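Screening license for a flood documentary in a community hall

17 Feb 2018
Posted by prisley_hall

We run a small film series in Prisley and want to show a documentary on the Vorau river flood in December. The DVD is a retail copy. Seats are free but we put out a donation box. Do we need a license, and does the donation box change the fee? The hall is rated for up to 863 people. We expect far fewer.

Watevard

A retail disc covers home viewing only. A showing in a hall is a public performance, and you need written permission from the rights holder – usually the distributor named in the end credits. Free seats do not remove the requirement. Most distributors quote by hall size or expected audience, so give both figures. Ask for the terms in writing and check whether donations are treated as ticket income.

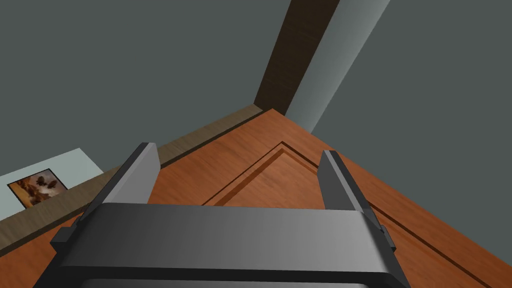 How early should we ask for the license?

Four months before the showing is safe. Small distributors can be slow, and you should not print a poster until the permission is signed.

Achari

we just played ours off the disc, no one said anything

Reelroom

Agree with Watevard. One addition: music played before the film is licensed separately, often by the hall itself, so ask the hall first. Our last quote had two price bands, split at 1,000 seats, and it went by hall capacity – attendance did not matter. The distributor also sent a better file than the retail disc, with subtitles.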